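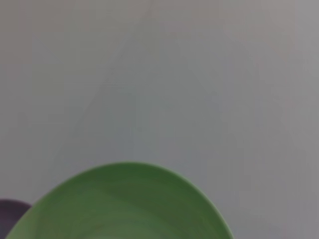 # How to write a movie quiz for a film club night

I write the quiz for the Randeck film club twice a year. These are the steps I follow. They work for a quiz on one actor, one studio or one decade, and they should work for a TV quiz too.

## 1. Pick a subject people have half forgotten

A subject that is too fresh gives you a flat quiz, as everyone gets the same score. Go back to films your group saw a while ago. Our February quiz was on movie songs and the actors who lip-synced to them, and the scores were spread out nicely.

Write the subject as one sentence before you do anything else. If you can't, it's too wide.

## 2. Collect facts before you write questions

Open a blank document and list facts only. Put the source next to each one. I keep all of mine in one file, now at 3,000 lines, and search it by film title.

Good facts to collect:

- first and last film with a given director
- roles that were recast before shooting
- character names and jobs
- songs, and which scene they play in
- the city where a story is set, and where it was shot

Leave out box office totals. They change depending on who is counting and you will spend the evening arguing.

## 3. Check everything in two places

Fan pages copy from one another, so two fan pages count as one source. Use the film's own credits whenever you can get them. For release years, decide whether you mean the festival showing or the general release, and say so on the answer sheet.
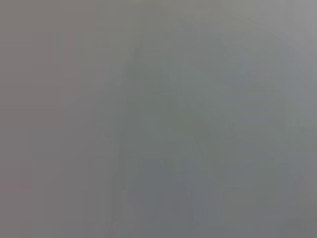
*Shades of gray, darker toward the bottom.*

## 4. Write the questions short

Read each one out loud. If you need a second breath, cut it. Ask for one thing at a time. "Who played the brother, and in which film did they first meet?" is two questions and will be scored two different ways by two different tables.

Avoid questions that give away the answer to a later one. I once asked for the name of a villain and then used it four questions on. Fares Mansour got both and has brought it up ever since.

## 5. Set the order

Start easy. Each of my rounds has 9 questions, and the first 2 should be ones that nearly every table gets. Put the hardest in the middle. End the round with something people enjoy talking about, such as a famous line or a bad wig.

If you use song clips, trim them before the night and put them in one folder, numbered in playing order. Keep them short and start at the first sung word. Intros are either far too easy or impossible.

## 6. Test it on one person

Find someone who likes movies but isn't coming. Gerardo Lagman does mine over the phone. I note where he asks me to repeat something and rewrite that question. I also drop anything he answers with "well, it depends."

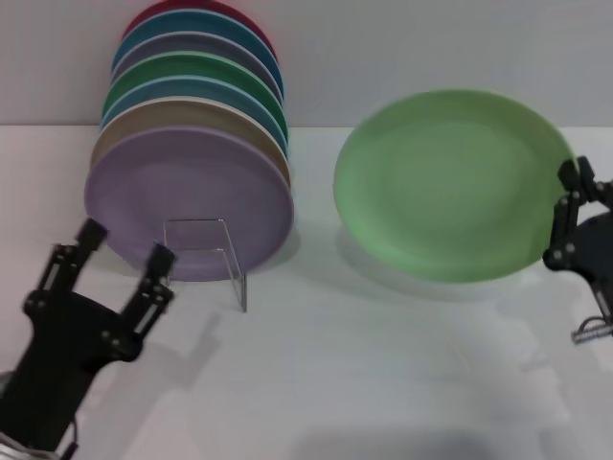 *Seven plates in a row, lavender at the front.*

## 7. Print the answer sheets

One sheet per team, one page per sheet. Leave a wide line for each answer and a box for the team name at the top. List spellings you will accept on your own copy. We take any spelling that sounds right when read out.

Bring a tie-breaker. It should be a number, closest guess wins. Running time in minutes is a good choice.

## 8. Scoring

Swap sheets between tables and read out the answers once, slowly. Half points are allowed for a correct first name only if you announced that before the round. Give people a few minutes to object, then write the totals on the board and start the next round.

Keep the used questions in a separate file with the month beside them. You can reuse a question after a couple of years if you change the wording.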